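4. Comparing grippers on the two-arm table

Section by Nighat Naqvi. Rev. February 3, 2020. Covers the Kanon and Morrison finger sets on the Nukero controller. If you only have one set, skip to 4.3.

Do the bolt-down and cable checks in section 3 first. Both arms powered, both on the same controller profile. Cabinet and mug rack go on the table before you home anything.
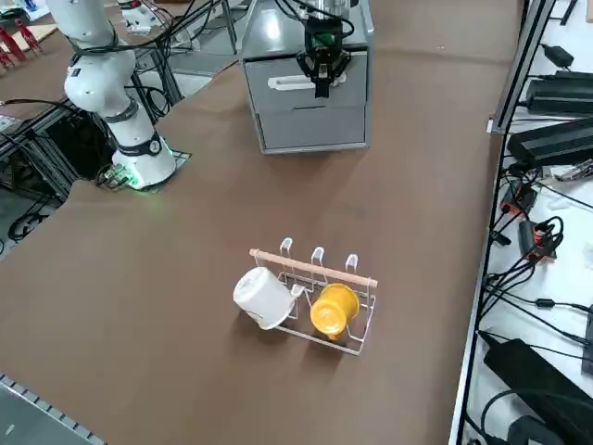
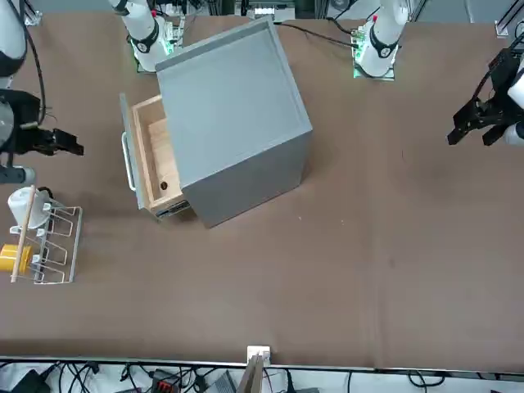 Fig. 4-1 and 4-2. Table set up with cabinet, rack and mugs. Drawer shut in 4-1, partway open in 4-2.

4.1 Before you start

1. Light at the foot of each arm must be green. Any other color, go to section 7.
2. Run the wrist cables by hand through a full turn. Slack, no snags.
3. Load profile 1790 for Kanon fingers, 2327 for Morrison. Wrong profile will still run. It will just grip badly and you'll blame the fingers.
4. Zero the gripper open and closed. Do it 2 times, the first zero after power-up drifts.

CAUTION: E-stop within reach before enabling the second arm. The arms do not know about each other in manual mode.

4.2 Drawer test

1. Close the drawer fully. Park the arm you're not testing well clear of the cabinet.
2. Bring the fingers to the bar handle, one finger each side of the bar. Go slow for the last bit.
3. Close to the preset force. Don't raise it to get a pass.
4. Pull straight out along the slide. Stop at half travel.
5. Push back in with fingers closed.
6. Log slip / no slip, and wether the handle twisted in the grip.

Note: if you turn the cabinet you have to re-teach the handle pose. Pull direction too. Saved poses are for one cabinet angle only.

Note: pulling off-axis loads the slide and looks like a weak grip in the log. Check the angle before you write up a failure.

4.3 Mug and rack test

1. Start with the mugs on the rack.
2. Pick the white one by the rim, lift clear, set down on the table. Then the yellow one.
3. Repeat by the handle.
4. Put each mug back before the next run.
5. 18 runs per finger set. Almost 18 is not 18, Dratanach will send the log back.

CAUTION: The rack is light. If a finger catches a wire the whole thing comes along. Stop the arm, open the gripper, free it by hand.

4.4 Swapping fingers

1. Arm to service pose, power off at the controller. Not just disabled.
2. Two screws per finger. Keep them with the set they came from, the lengths are diferent.
3. Fit new fingers, snug, then close the gripper by hand and look for a gap at the tips.
4. Power on, load the matching profile, zero again as in 4.1.

4.5 Logging

One file per finger set. Put the profile number in the file name. Note which arm you used, left or right, as the robot's own left and right and never yours. Camera recordings stay with the log until the June review.

Gripper won't zero: see 7.2. Drawer pose is off after a restart: re-teach, don't offset.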